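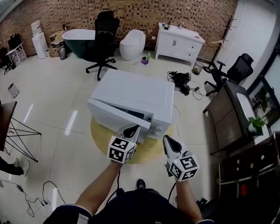
Ich habe jetzt 56 Tage lang den Grundwasserspiegel unter meinem Garten gemessen und möchte mich bei allen entschuldigen, mit denen ich in dieser Zeit gesprochen habe. Ein Thread.

Angefangen hat es mit dem alten Brunnen hinterm Haus. Der Vorbesitzer hat ihn uns als »Gestaltungselement« verkauft. Unten drin steht Wasser. Mehr wusste ich im Mai nicht, und ich war ein glücklicher Mensch.

Dann las ich, dass Grundwasser Gezeiten hat. Also nicht am Meer, da leuchtet es ein. Auch mitten im Land, weil Mond und Sonne das feste Gestein ein kleines bisschen dehnen und stauchen. Die Klüfte werden weiter, der Spiegel sinkt. Die Klüfte werden enger, er steigt. Zweimal am Tag. Unter dem Komposthaufen.

Ich habe eine Drucksonde gekauft. Modell Didus, 343 Euro. Meine Frau fragte, was der Mond uns denn sonst noch so kostet.

Erste Woche: wunderschöne Kurve, rauf, runter, rauf, runter. Ich habe sie ausgedruckt. Ich habe sie Gästen gezeigt.

Es war der Luftdruck.

Für alle, die es auch noch vor sich haben: Steigt der Luftdruck, drückt er aufs offene Wasser im Brunnen, und der Spiegel geht runter. Bei gespanntem Grundwasser jedenfalls, wo oben eine dichte Schicht draufliegt und einen Teil der Last abfängt. Das muss man herausrechnen, bevor man anfängt, vom Mond zu reden. Oder bevor man Gäste hat.

Habe dann Maureen Fairclough geschrieben, die in Orthorpe seit Jahren Brunnen auswertet. Sehr freundliche Antwort, drei Seiten. Der zweite Satz lautete: »Haben Sie Nachbarn mit Rasensprenger?«

Ich habe Nachbarn mit Rasensprenger.

Die Delle jeden Abend gegen sieben war also Howard Pilkington von nebenan. Howard pumpt aus derselben Schicht. Sein Rasen ist von einem Grün, das man eigentlich anmelden müsste. Auf mein Diagramm mit seinem Namen drin hat er reagiert wie auf einen Strafzettel.

Inzwischen gießt er morgens, jetzt ist die Delle eben morgens. Ich wollte mich nicht noch mal beschweren.

Nach Abzug von Luftdruck und Howard bleiben 37 Tage brauchbare Daten. Und da ist tatsächlich was: ein Buckel im Abstand von gut zwölf Stunden, der sich jeden Tag ein Stück nach hinten schiebt, wie es sich für den Mond gehört. Höhe: wenige Millimeter. Ich habe feuchte Augen bekommen, was am Pegel nichts geändert hat.

Maureen meint, für eine saubere Trennung der Mond- und Sonnenanteile solle ich noch eine Weile weitermessen. In Tindall gebe es eine Reihe mit 991 Tagen. Sie sagte das so, wie andere Leute von einer Kreuzfahrt erzählen.

Frage in die Runde: Hat jemand Erfahrung mit der Software Traltton? Sie verlangt die Zeit in UTC, und meine Sonde lief auf Sommerzeit. Ich frage, bevor ich alles noch mal ausdrucke.

Nachtrag: Howard möchte jetzt auch eine Sonde. Er will nachsehen, was ich so entnehme.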